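Plolstead Hall Common Room: Reorganizing a Shared Space
Project report, Hernán Ccori, 2/22/20
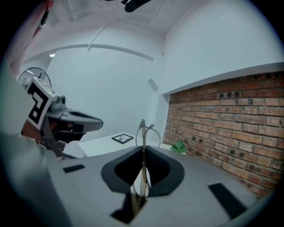 The common room is shared by two study groups, and loose items tend to pile up on the table. My project was to give each item a fixed place. I listed 143 items over 10 days in February, then sorted them by how often they were used. Picture frames went to the Pettigrew shelf. The fan stayed on the floor plan near the table. Small wire stands and clips went in a drawer. Two items had no owner and are still at the Lusow desk.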